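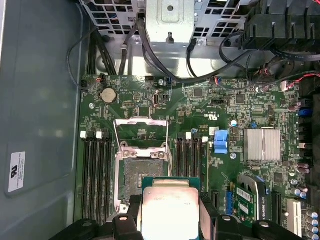 Bedholm Garden Storage Bench

The Bedholm is a storage bench for the terrace or the back garden, made by Furulus from untreated larch. Two adults sit on it with comfort, and under the seat there is a deep box for cushions, hand tools or a folded parasol cover. It stands well against a house wall or along a fence.

The lid opens from the front and stays up on two gas struts, so you have both hands free. Between the boards of the floor we leave a small gap – the air can move, and a damp cushion will not smell after one week. The box is protected from normal rain, but it is not a sealed container. Please do not store paper or seed packets in it through the winter.

Larch turns silver gray outdoors. If you prefer the warm color, brush on one coat of Wellau garden oil each May. The oil is sold separately.

Size and weight
Width: 1013 mm
Depth: 550 mm
Seat height: 450 mm
Inside volume: 100 liters
Weight: 29 kg
Seat load: up to 100 kg per person

Delivery and assembly
The bench comes in one flat box with all screws, the two struts and a hex key. You need also a cross-head screwdriver. Build it on a flat surface and tighten the leg screws only when all four legs are in place. On grass we recommend a paving slab under each leg.

Arms in the same wood can be ordered for 76 euros the pair. The Katona side table has the same height as the arms and uses the same oil.

For spare struts or hinges, write to Nawal Belkadi in our parts office and give the number that is printed inside the lid. Questions about larger orders go to Lajos Szilágyi.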